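Notes for the talk: Paper on the work table
15/03/2026
By Orvokki Manninen

Start with the table, before any slides. Ask people to think of the surface they work at most and what was on it when they left. Wait a bit. Most will say cups and cables. Some will say paper, and those are the ones I want.

Background, keep it short. At Eltico we have 16 work tables in the shop, and until last June every one of them had a paper problem. Job slips, packing notes, labels that came off wrong, the backing sheets from the labels. I spent one shift collecting every loose sheet and ended up with 434. Pause here. Then say that 158 of those were still needed by someone. The rest was scrap that had been sitting next to the good slips all day.

Say what we tried first. Wall pockets from Kuusisto. They were good pockets, but you had to turn around to reach them, so the slips stayed on the table. Then one large tray per table. The tray filled up by lunch and people dug through it. Took the trays out after 30 days.

What we have now is two small baskets per table. Same size, same kind. One for paper that is still flat and still in use. One for paper that is finished with. The rule is that you crumple a sheet before it goes in the second basket. It sounds silly, and people laughed when I brought it up at Kamow -- tell that story only if there is time. A crumpled sheet can't be mistaken for a live one, even from across the table. You don't have to read it.

Where the baskets go. The flat one goes up against the far rail, out of the way of your sleeves. The scrap one can sit right out on the wood where the work is. People want to put it at the edge to be neat, and then they miss it and the paper goes on the floor.
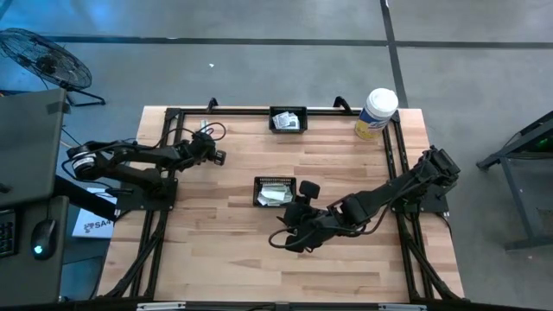

Mesh is better than solid sides for this. You can tell how full it is without leaning over, and dust falls through. Wipe under it at the end of the shift. On butcher block, wipe along the strips and don't leave a damp cloth lying there.

Go slower on this part. Small baskets fill up fast, and that was the main complaint. My answer is that they should. Emptying a small one is a short walk. The big tray got left for days.

Questions I usually get: colored baskets (no, we tried, people forgot which was which), lids (no), a shredder at the table (ask your safety person).

Close with the handout and the sign-up sheet for the Cemach visit. Leave five minutes.

Comments

tapewidth: Was at this one. We did the crumple rule on two tables and I find slips a lot faster now.

Marge_in_packing: What do you do with label backing? It won't stay crumpled.

O. Manninen: Fold it twice and push it down under the rest.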